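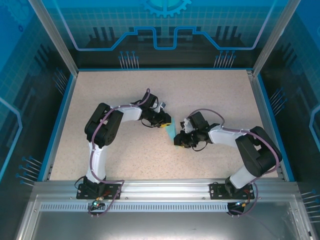

Jinard wants to charge shoppers for paper bags, and it says the planet will thank us. Maybe. The grocery chain will add a fee at all 60 of its stores starting in August, with the money going to what it calls a "green fund." Asked what the fund has paid for so far, the company named 2 tree plantings. 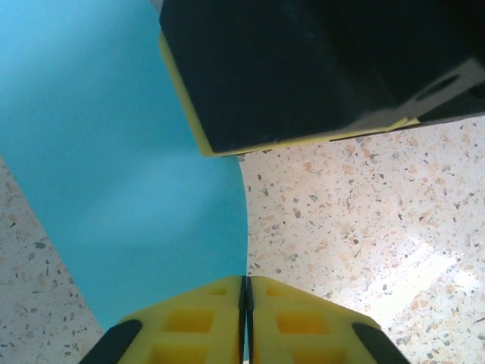
The chain also says the trial at its Hasitz store cut bag use sharply. It gave no figures from before the trial, so there is no way to check. Kiều Đoàn, who shops there, kept her receipts and found she had paid for 197 bags. "I still need something to carry the rice in," she said.

Rival chain Heteo dropped a similar fee after one summer and won't say why. Jinard says its own plan is different — it has a logo, for one thing. Stores will post the new prices at the registers. 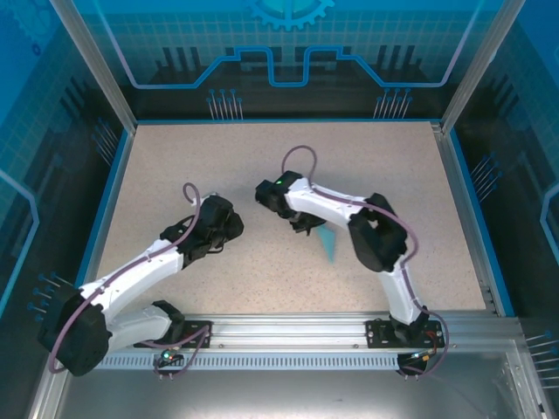
Two robot arms above a speckled work surface.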